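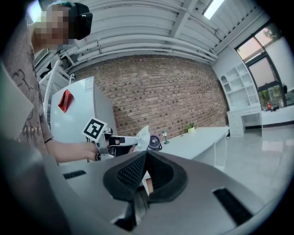
Skirken Desk Fan Review: Three Months Next to My Keyboard

By Merike Ots
September 10, 2026

I have bought a lot of small fans. There was a clip-on one that drooped, a tower thing that took up half the hallway, and one shaped like a cactus that I still feel a bit silly about. So when I say I went into the Skirken with low hopes, I mean I kept the box folded flat behind the door ready to send it back.

The box has since gone in the recycling, so you can probably guess how this goes, but there are a few grumbles further down and I'd read those before you order.

I should say where it's been living. I rent a desk in a shared workshop with a brick wall at the back and a corrugated ceiling. Lovely to look at, a pain to keep comfortable. We do have air conditioning, a white unit up on the wall, but it's great if you sit under it and does very little for my end. I'd been working with a damp flannel round my neck (not a good look when clients drop in) and decided it was time.

It's a little thing, the Skirken. Dark, with a round grille, and small enough to sit between my monitor and my mug without either of them having to move. I nearly went for the Muvden instead, which everyone seems to recommend, but the Muvden has that big square foot and my desk is already a disgrace.

Setting up was nothing at all. You plug the cable into the back, plug the other end into whatever USB socket you've got free, and turn the knob. There's a leaflet in several languages that mostly tells you not to put your fingers in it. I managed not to.

Three speeds. The first is a breath, really, and for the first week I thought mine was faulty. Then I moved it closer, tipped the head back a notch so it was pointing at my chin, and suddenly it made sense! It's a fan for one person, at arm's length, and once you treat it that way it's brilliant. Speed two is where I leave it most of the day. Speed three is for coming in off the bus in July, and it will have your paperwork on the floor. I lost an entire stack of receipts down the back of the radiator and only got half of them out again with a ruler.

I like a tissue test with fans, by the way. Hold a tissue up by one corner and walk backwards until it stops fluttering. On speed three mine was still moving properly at the far end of my desk, and on speed one it gave up before I'd got my elbow straight. Very unscientific, but it tells you more than the numbers on the packaging, which I've never been able to picture as actual air.

Noise, then. On one and two it's a soft whirr and I forget about it. On three there's a definite hum, with a sort of ticking underneath that comes and goes. My neighbour across the aisle can hear it when the place is quiet and has said so, twice. If you're on calls all day I'd stick to two, as on three people kept asking if I was outside.

The tilt is good and stiff. I was worried about this after the drooping clip-on, but three months in it still stays where I put it. It doesn't swing from side to side, and I do miss that a bit. If you want to share a breeze with someone, get something bigger.

Now the grumbles. The cable is too short. It reaches my laptop if the laptop is on the left, and I'm right-handed and keep everything on the right, so I've ended up with an extension lead snaking behind the monitor. It also can't be run without being plugged in — no battery at all — so forget about taking it to the park. The Flurberg has a battery, and I borrowed one for a weekend to compare, but it's heavier and it whines at every speed, and I was glad to hand it back.

Cleaning is the other one. The front of the grille does come off, but you have to press two tabs in at the same time and I've broken a nail on it. Dust builds up on the blades faster than you'd think, particularly with all the bare brick in our place shedding bits. I do mine every fortnight with a barely damp cloth, then a dry one, and let it sit for a while before plugging it back in. An old make-up brush gets into the gaps nicely. If you leave it longer, the ticking gets worse, and I'm fairly sure that's what it is.

I paid 20 pounds for mine from Dambrauskienė, the homeware shop near the station that sells everything from bath mats to ladders. It might be cheaper online, I didn't look very hard. When I checked the listing for this review it had 2,878 ratings, and a fair few of the grumpy ones were from people hoping it would cool a whole bedroom. It won't! It moves air at your face. Anyone after a cold room needs a different machine and a much bigger budget, more like 200.

Will I still be using it in December? Doubtful, although the workshop does get stuffy with the heaters on, so perhaps on speed one after lunch when I start nodding off.

Good: small, steady, quiet on the lower speeds, tilt that stays put, cheap.
Less good: short cable, no battery, fiddly grille, hum on the top speed.

Four out of five from me. I'd make it four and a half with a longer cable.

Update: a couple of you have asked whether it'll run off a power bank. Yes, mine does. I had it going on speed two through a whole afternoon in the car park at our summer sale and the bank still had some charge left when we packed up.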